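# Finding the Andromeda Galaxy with plain old binoculars

I get asked about this one every fall, usually by somebody who has just dug a pair of binoculars out of a closet and wants to point them at something better than the neighbor's roof. So let's go find a galaxy! You don't need a telescope, you don't need an app (though I won't tell on you), and if your sky is halfway decent you'll be looking at it tonight.

## What to bring

Any binoculars will do. Mine are 8 power and that's about perfect, because you get a nice wide chunk of sky and your hands don't shake it to pieces. Bigger ones show more but they get heavy fast when you're aiming almost straight up. If you only have big ones, lie down or lean back against a car.

You'll also want:

- a reclining lawn chair or a thick blanket
- a hat (more of a hat than you think)
- a dim red flashlight if you're using a paper chart
- something hot in a thermos

## Let your eyes catch up

Get outside, turn off the porch light, and wait. I give it a good half hour. I know that sounds like forever, but the galaxy is a faint smudge and your eyes need the time. Put your phone away, too. One peek at a bright screen and you're starting over, and I say this as a person who has started over more times than I'd like.

Skip nights with a fat bright Moon. The Moon is lovely and it will wash this thing right out.

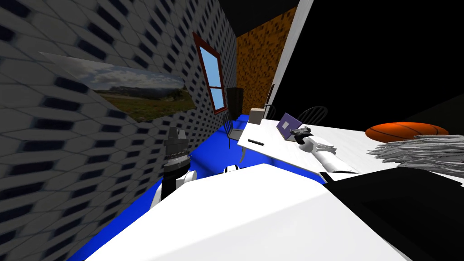

*Blue floor, red window frame, landscape picture on the wall.*

## The hop from the Great Square

In the middle of a November evening, face south and look way up. You want four stars making a big, kind of empty square. That's the Great Square of Pegasus, and it's larger than beginners expect, so if you've found a cute little box of stars, keep going.

1. Find the upper left corner of the Square. That star is Alpheratz.
2. From there, move left (east) along a line of stars. You'll pass a medium one and land on a brighter one with a slightly orange tint. That's Mirach. Stop there and get your binoculars on it.
3. Now turn the corner. Head up and to the right, toward Cassiopeia, until you hit a dimmer star called Mu Andromedae. With a wide pair of binoculars you can fit Mirach and Mu in the same view, so you can just slide along without getting lost.
4. Keep going the same way and about the same distance again. You'll come to another dim star, Nu, and right beside it there's a soft oval glow.

That's it. That's a galaxy, around two and a half million light-years off, and you found it from a lawn chair!

If step 3 keeps going wrong, check that you're going from Mirach toward the W of Cassiopeia and not away from it. I went the wrong way for most of my first season. There's a galaxy down in the other direction as well, in Triangulum, but it's a lot harder and it made me very grumpy.

## The shortcut from Cassiopeia

My friend Kirsty Kerr never bothers with the Square. She finds the W, picks the deeper, pointier of its two V shapes, and uses it like an arrowhead. Follow where it points, toward Mirach, and sweep slowly. It's quicker once you know what the smudge looks like, but I'd do the long way first.

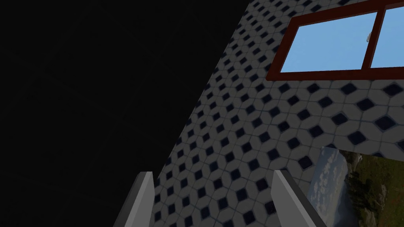

**Dridby, November**

I wrote most of the steps above after a night up at the Carken turnout, which sits at 1593 feet and has a nice open view to the south. Clouds until almost 8 p.m., then a big clear hole. I found the galaxy with bare eyes before I'd even got the lens caps off, and then of course lost it completely in the binoculars. It happens.

## Getting more out of the view

Once you've got it, don't rush off. Look a little to the side of it instead of straight at it. The edge of your vision is better with faint light, and the oval will seem to stretch out. Take 5 minutes and just breathe (away from the eyepieces, or they'll fog up on you).

Try bracing your elbows on the chair arms. If your binoculars have a threaded hole behind a little cap at the front hinge, you can get a cheap adapter and put them on a camera tripod. Steady beats powerful every time for this kind of thing.

And please don't expect the posters. There's no color and no spiral arms, only a gray glow that's brighter in the middle. Morven Rutherford told me hers looked like a thumbprint on the lens, and she cleaned the lens twice before she believed it.

If you try it from town and can't see a thing, drive out a ways and try again before you blame the binoculars. Next up I'm doing the Double Cluster, which is practically next door, on the far side of Cassiopeia.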